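The Lid

The open day at Kavlow began at ten in the morning, and by half past ten Vesna Đorđević had already lost her group.

She had stopped to tie her shoe near the coat racks. When she stood up, the young man with the blue flag was gone, and so were the other visitors. She did not mind very much. She had come by bus, 11 stops, and she had come to see only one person, who did not know that she was coming.

Her son had worked at Kavlow since the spring. On the telephone he told her always the same: it goes well, Mama, I am busy, I eat. He had never told her what it was that he did. When the neighbors asked, she said "computers," and they nodded, and she nodded also.

The corridor was long and smelled of floor polish. On both sides there were doors with paper signs. Behind the first one a man was explaining something called Posix to two bored girls. Behind the second was a big orange machine from Arketti that lifted car doors, and a great many people stood there with their telephones in the air. A sign beside it said that the machine weighed 1,201 kilograms. Vesna looked at it for a minute. It lifted a door, turned it, put it down, and lifted it again. It reminded her of her late husband moving the wardrobe.

"Are you looking for the toilets?" asked a woman with a badge.

"I am looking for Radulović," said Vesna, because at work her son used the name of his father, and she had gone back to her own.

"Oh, the kitchen people. Last door on the left."

Kitchen people. She thought about these words all the way down the corridor. He had studied for six years. She had sold the piece of land behind the mill for it, the one with the plum trees, and now he was with the kitchen people.

The last room was small. There were perhaps eight chairs and only one other visitor, a boy with his grandfather. Her son stood with his back to the door, bent over a keyboard. He needed a haircut. She sat down in the back row, put her bag on her knees and said nothing.

"So," he said, still not turning around, "we will now try the lid. It should be simple. You do it every day and you don't think about it. But the arm doesn't know what a lid is. It has to find the knob, go down on both sides of it, and close just enough. If it closes too little, the lid falls. If it closes too much, the whole pot can come up."

"Is there soup in it?" asked the boy.

"No soup."

"Then why does it open it?"

Her son laughed. It was the laugh he had as a child, with a small cough at the end. "To practice," he said. "Yesterday we did it 172 times."

The boy thought this over. It was clear that he would have liked soup.

Vesna leaned to one side to see better. She had expected something like the orange machine, and she had been a little afraid of it. Then the arm began to move down, very slowly, with a soft noise like a sewing machine when one only touches the pedal.

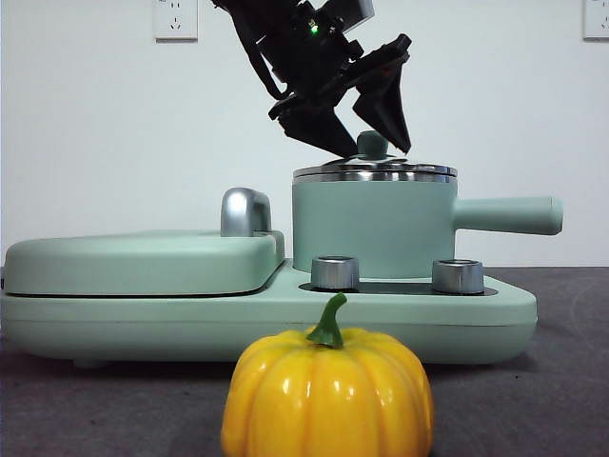
She caught herself holding her breath. She knew this way of moving. It was how her own mother had reached for things in the last two winters, after the illness, when the hand had to be told everything by the head. She would wait above the sugar bowl. She would come down a little, and wait again. And he had sat across the table from her, nine years old, with his chin on his arms, and he had watched. Vesna used to send him outside to play. Leave Grandma in peace, she told him. He never wanted to go.

"Come on," her son said quietly, and it was not for the visitors. "Slowly. You have time."

He had said exactly this at the table — in the same voice, even.

The fingers closed. The lid went up, perhaps the width of a hand, and stayed there. The grandfather clapped twice and then stopped, as he was the only one.

"Who would it be for?" he asked. "When it's finished?"

"For people whose hands shake. Or who had a stroke. It would stand in their kitchen and help with the heavy things and the hot things." He scratched his neck. "It isn't finished for a long time. Right now it's 140 pages of problems and a toy stove."

Then he turned around to face the chairs, and he saw her.

For a moment he looked exactly like someone caught smoking. Behind him the arm still held up the lid and waited for the next command.

"Mama," he said. "You didn't say you were coming."

"You didn't say about Grandma," said Vesna.

He opened his mouth and closed it. The boy looked from one to the other, and then he raised his hand, as in school, and asked if he could be the one who makes it put the lid back.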